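종이컵과 컵 거치대 자주 묻는 질문

피케로(Pikero) 탕비용품 고객 안내
최종 수정: 3월

주문 전에 많이 문의하시는 내용을 모았습니다. 배송 조회와 세금계산서는 마이페이지에서 확인하실 수 있습니다.

거치대에는 컵이 몇 개까지 들어가나요?
컵의 두께와 테두리 말림에 따라 다릅니다. 시코라(Sikora) 철제 거치대에는 10온스 컵을 한 줄 기준으로 436번 규격표의 권장 높이까지 쌓을 수 있습니다. 규격표는 상품 페이지 하단에 있습니다. 권장 높이를 넘기면 컵을 뺄 때 거치대가 흔들립니다.

10온스와 14온스 컵을 같은 거치대에 꽂아도 되나요?
입구 지름이 같은 제품이면 됩니다. 두 용량을 한 줄에 섞어 꽂으면 컵이 서로 끼어 잘 빠지지 않으니 줄을 나눠 주세요.

컵을 입구가 위로 가게 쌓나요, 아래로 가게 쌓나요?
두 방향 모두 가능합니다. 먼지가 많은 곳이나 창가에서는 입구를 아래로 두는 편을 권합니다. 위로 쌓을 때는 맨 위에 뚜껑이나 여분 컵을 하나 엎어 두시면 됩니다.

테이블에는 어떻게 놓는 것이 좋나요?
거치대는 테이블 안쪽 가운데에 두고, 바로 쓸 컵은 앞쪽에 간격을 두고 한 개씩 꺼내 놓습니다. 상판에 흰 종이를 깔면 음료 자국이 생겨도 종이만 갈면 됩니다. 종이 가장자리는 테이프로 붙여 두세요.
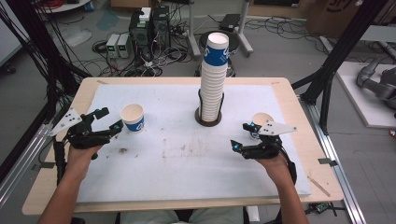
두만: 저희 사무실은 컵을 미리 꺼내 두었더니 쓴 컵과 새 컵이 자꾸 섞였습니다. 지금은 쓴 컵 놓는 쟁반을 따로 두고 씁니다. 새 컵은 한 번에 두 개까지만 꺼내 놓고요.

쟁반은 케테로(Ketero) 사각 쟁반을 함께 주문하실 수 있고, 집에 있는 것을 쓰셔도 됩니다. 새 컵과 쓴 컵의 자리는 멀리 떨어뜨려 주세요.

컵이 두 개씩 겹쳐서 빠집니다.
포장을 뜯은 직후에 자주 생깁니다. 컵 묶음을 옆으로 눕혀 가볍게 굴린 다음 꽂으세요. 위에서 눌러 꽂으면 더 단단히 끼입니다. 계속 겹치면 한 손으로 아래 컵을 잡고 위 컵을 살짝 돌려서 빼세요.

뜨거운 음료에 써도 되나요?
커피와 차에는 쓸 수 있습니다. 홑겹 컵은 손이 뜨거울 수 있으므로 슬리브를 끼우거나 이중컵을 선택하세요. 전자레인지에는 넣지 마세요.

남은 컵은 어떻게 보관하나요?
비닐 포장 입구를 접어 집게로 막고 건조한 선반에 둡니다. 싱크대 아래는 습기 때문에 컵이 물러지기 쉽습니다. 상자 위에 무거운 물건을 올리면 테두리가 눌립니다.

거치대는 물로 씻어도 되나요?
철제 부분은 젖은 천으로 닦고 바로 마른 천으로 물기를 없애 주세요. 담가 두면 용접 부위에 녹이 생깁니다. 받침은 마른 천으로만 닦습니다.

컵에 회사 로고를 인쇄할 수 있나요?
가능합니다. 최소 수량은 1,124개이고 시안 확정 후 14일이 걸립니다. 띠 색상은 한 가지까지 기본 비용에 들어 있으며 색을 추가하면 견적을 다시 드립니다. 시안은 벡터 파일로 보내 주세요.

교환이나 반품은 언제까지 되나요?
받으신 날부터 10일 안에 신청하시면 됩니다. 개봉한 컵은 위생상 반품이 어렵습니다. 찌그러진 상태로 도착했다면 상자와 컵이 함께 나오게 사진을 찍어 문의 게시판에 올려 주세요. 인쇄 주문은 시안 확정 뒤에는 취소할 수 없습니다.

쓴 컵은 어디에 버리나요?
내용물을 비우고 물로 헹군 뒤 겹쳐서 종이컵 수거함에 넣습니다. 수거함이 없는 건물이면 관리사무소에 배출 방법을 확인해 주세요. 뚜껑과 슬리브는 따로 분리합니다.

문의 게시판 답변 시간은 오전 10시부터 오후 5시까지입니다.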